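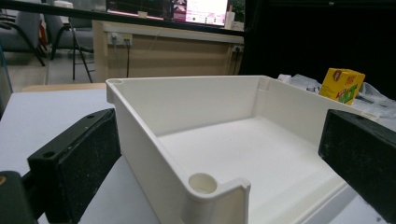 How much bite does the rubbing face of a finger need before a light carton stops rotating in the grip?
Enough that the carton's weight, acting at its worst offset from the grip point, can't overcome friction across the pad. In practice a wider contact patch buys more than a harder squeeze.

Wednesday, January 17, 2024
To: Plareo list
Re: Finger pads and carton rotation

Replying to the part of the earlier message that I can speak to:

> We have the Nunero fingers on both hand-held units now. Boxes are
> fine. Drink cartons swing when lifted from one end, and then they
> catch the rim of the tray on the way in. Raising the closing force
> just dents the carton. Is this a pad problem or a linkage problem?

Check the linkage first, it takes less time. Close the jaws on a steel rule and try to twist it by hand. If the jaw tips move relative to each other, no pad will fix it. On my Barroso build the play was all in one pivot, and a shim washer took it out.

If the linkage is tight, look at where the operator grips. A carton held near the top hangs plumb and stays there. The same carton held at one end has a lever arm of half its length.

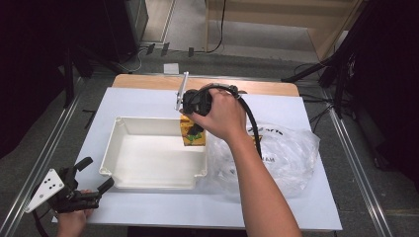

I log every pick by hand. The log stands at 2,171 picks, of which 1,286 were cartons, and nearly all the rotation faults are in end grips. Closing force had little effect on them past the point where the carton wall started to give.

Two changes that held up here:

1. Pads cut to the full width of the finger. Mine had been narrower, to clear a screw head.
2. A hard stop on the closing travel – set it with the carton in the jaws, then back it off slightly.

I also tried a softer pad material. It gripped well for the first 10 picks and then picked up dust from the bench. Wiping it down restored the grip, but I got tired of doing it.

As for the rim, lift higher before moving sideways. The operators on my bench all cut that corner when they get quick.

The pad drawings are in the Radport folder, in inches. I plan to swap the pads at 3,000 picks and will post wear measurements in March. If you run the steel rule test before then, please post the result with the finger length.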